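June, the towel week

Came in with good intentions and a bagel. The bagel lasted longer.

The fault is back. I had written in this diary, with some ceremony, that the left finger was cured, and I would like to apologize to whoever reads old entries looking for guidance. It closes, it grips, it opens, and then every so often it decides it has opened when it has opened halfway. The log says "open." The finger says otherwise. Between the two of them I am inclined to believe the finger.

The morning went like this. Thirty closes on nothing, all fine. Thirty closes on the towel, fine until the 27th, when it pinched the fleece and kept it. I gave the release command. The log congratulated me. I gave it again and was congratulated again. In the end I cut the power and worked the towel free by hand, which left a little gray tuft of fuzz in the tip, like something a cat would be proud of.

None of this would matter much if the towel were always going to be a towel. But Huscombe wants the thing folding laundry next to people by the end of the summer, and people have sleeves. A gripper that believes it has let go is a worse colleague than one that knows it hasn't. I put that in the fault report in more careful language. Endeck, who make the drive boards, have a form for it, and the form has a drop-down where you choose how bad it is. The choices are Minor, Major and Other. I chose Other and now I suppose I'll never hear from them.

After lunch I went back to the big white table with the towel spread flat and both fingers just beside it, and took everything slowly.
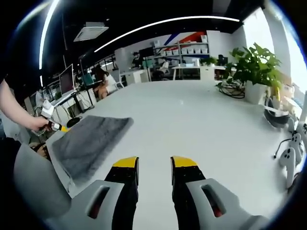 4 min read

I had forgotten the diary page puts that on by itself. Four minutes seems optimistic, given how the afternoon went.

The theory I walked in with was fuzz. Lint gets into the housing, the lint drags, the finger stops short. It's a nice theory because the cure is a can of air. I blew out both sides through the slots and got a disappointing amount of lint and one crumb (bagel, I fear). Ran it again. Caught on the 11th close, so cleaning had made it worse, or the fault doesn't care about my housekeeping one way or the other.

Second theory was the cable. There's a spot where it bends hard every time the wrist turns over, and Marikar had the same trouble last winter with theirs. I wiggled it in every direction a cable can be wiggled. Nothing dropped out. I wiggled it again while swearing at it, same result.

Third theory I didn't want, so I left it for last. The open position isn't measured at the finger. It's measured at the motor, and the software works out the finger from there by assuming that nothing in between has slipped. I set the opening to 70 percent, put a ruler against the yellow tips and wrote down what I got. Then I made it grab the towel, hard, and let go, and measured again. The gap was smaller. The log still said 70. Grab, release, measure: smaller again. So the coupling is creeping a hair at a time under load, and what I had been calling a sudden fault has been sneaking up on us for as long as anybody has been squeezing things with it.

I went and looked at the counter. 506 grips since the last time it was homed. The manual says to home it "periodically," a word I would like to take outside.

What annoys me is that my cure last week was turning it off and on again. Which homed it. So it was cured, for a while, and I wrote a paragraph about a clever filter setting that had nothing to do with it.

Changes, as of this evening:

Home every 30 grips, no exceptions, even during demos when it looks silly.

If the motor current stays up after a release, stop everything and complain out loud. I tried this with the towel deliberately snagged and it complained four times out of four. The sound I picked is horrible.

No hands on the table while the fingers are powered, mine included, until the coupling is replaced. I broke this one before I'd finished typing it, reaching over for my pen.

New coupling comes from Nomden, who say two weeks, in the tone of people who mean three. I've marked the old one with a line of paint across the joint so that next time it slips I can see it with my own eyes.

I've also gone back and put a note on last week's entry. It says "No."

Towel is going home with me for a wash. There's still a bald patch where the tuft came out.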